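Pretach Recording Guide
March 12, 2022
By the Makori documentation desk

Section 3. Recording examples in simulation

This section explains how to record examples for the tray task. The learning system needs many short recordings of the arm, and it copies whatever is inside them, including the mistakes. Please read all the steps once before you start the first recording.

3.1 Prepare the session

1. Start Pretach and open the project Brandia. Wait until the table, the arm and the tray are loaded.

2. In the menu Views, switch on the side view and the two high views. All three must be saved for each example.

3. Move the arm slowly with the hand controller until the gripper is over the tray. In the side view, check the distance between the fingers and the tray.

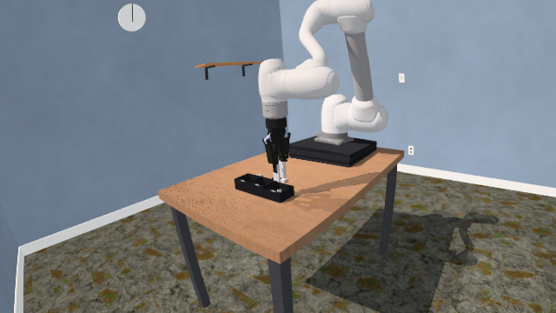
Fastorik support adds that the first three examples of every session should be thrown away, as the operator's hand is still getting used to the controller. We follow this advice, and the counter in Pretach can be set to begin after them.

4. Press Record. Make one complete movement, then press Stop. One example should take between 10 and 12 seconds.

Note: Do not pause in the middle of a movement to think. The system will learn the pause also. If you are not sure where to go next, press Discard and begin again.

3.2 Check the high views

5. Open the last example and play it in both high views. The arm is large when seen from above, and its wrist can hide a part of the tray. This is allowed, but the side view must then be clear at the same moment.

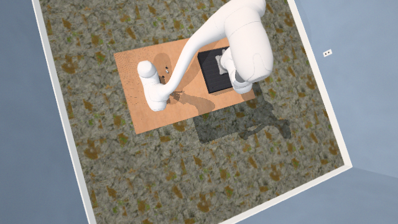

6. Give the example a label: Good, Usable or Bad. Use Bad also for a movement which reached the goal but hit the tray on the way.

Caution: Do not delete the bad examples by hand. The numbering will be broken, and the training program stops at the first missing number.

7. Change the starting position of the arm before the next recording. Work sometimes over the tray side of the table and sometimes over the other side – a set where every movement begins at the same point teaches very little.

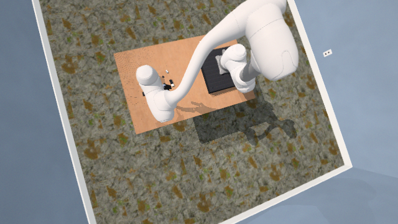

Small items need slower movement than the tray does. Reduce the controller speed to Low when the gripper is close to them, and return it to Normal only after the arm is lifted.

8. Repeat steps 3 to 7 until the set is full. A full set for Brandia has 503 examples. Save after each group of 12, and write the last number in the session log.

Note: If the views do not start at the same time, close Pretach and open it again. Examples recorded with this fault cannot be repaired later.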